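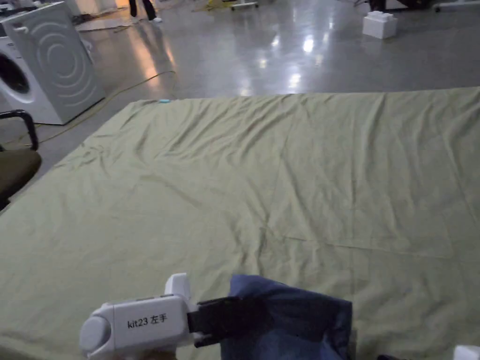 Dark blue fabric over an olive-green sheet, fold creases still showing.

July
By Salamatu Briggs

I have 400 points at Bindstead. I found this out from an email, sent at 6:40 on a Sunday morning, with the subject line "Your points are getting lonely." They would expire in 14 days, it said, unless I spent some money to keep them company.

Bindstead sells bedding and towels. I buy a set of sheets every few years, when the old ones give out at the corners, and until that Sunday I had thought of this as the whole of our relationship. Bindstead sees it differently. In its records I am a Linen member, one step below Silk, and I have been drifting.

Loyalty programs used to be easy to understand. You carried a paper card, the kid behind the counter stamped it, and the tenth coffee was free. Bashir, the coffee place near my office, still has the card, and mine has been through the wash so often that the stamps are mostly a matter of trust. The people there take my word for it, and I keep going in.

What came after the card is harder to explain. At Bindstead a point is worth a penny if you spend it on towels, less on pillows, and nothing at all on anything already marked down. My 400 points therefore come to $4.00, on an order that has to clear a minimum before the points can be used. To rescue my four dollars I would need to buy a duvet cover. I looked at duvet covers for longer than I'd like to admit.

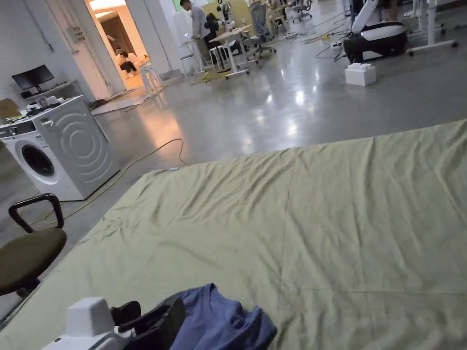
Blue garment, green sheet, washing machine.

The software behind a lot of this nudging comes from companies like Trekonik, which sells a dashboard to midsize retailers. I sat through the demo. Customers show up as dots, warm orange if they bought something lately and fading to gray if they didn't. Click on a gray dot and the program suggests a message, graded from "gentle" to "urgent." There is one setting past urgent, called "heartfelt." I asked what was in a heartfelt message and was told it was mostly the same as urgent, with the store manager's first name at the bottom.

It does work, up to a point. People hate losing a thing they have already been given, even when they didn't ask for it and couldn't have said they had it. A deadline brings some of them back to the store. The trouble is telling apart the customers who came back for the email from the ones whose sheets had just worn out, and the dashboard gives itself credit for both.

Borker, a shoe retailer, went the other way last year and dropped its points altogether. It had been running 17 separate email campaigns, several of them aimed at people who had unsubscribed from the others. Now it has 2: one says your shoes have shipped, and the other says when the sale is on.
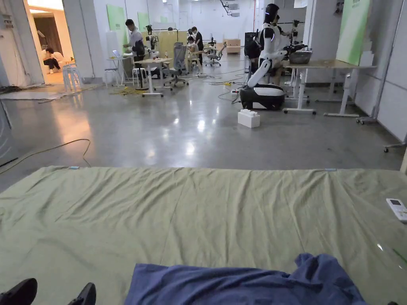 Oluwaseun Bako, for one, doesn't miss the points, and says that in all his years of buying shoes from Borker they never once decided anything. "I have wide feet and they carry wide shoes," he told me. "I suppose that's loyalty, if they want to call it that."

My own deadline came and went. The next morning Bindstead wrote to say it had given me a grace period – another 14 days, as a thank-you for my loyalty. I still haven't bought the duvet cover, though I did leave it in the cart, and I've been hearing about that too.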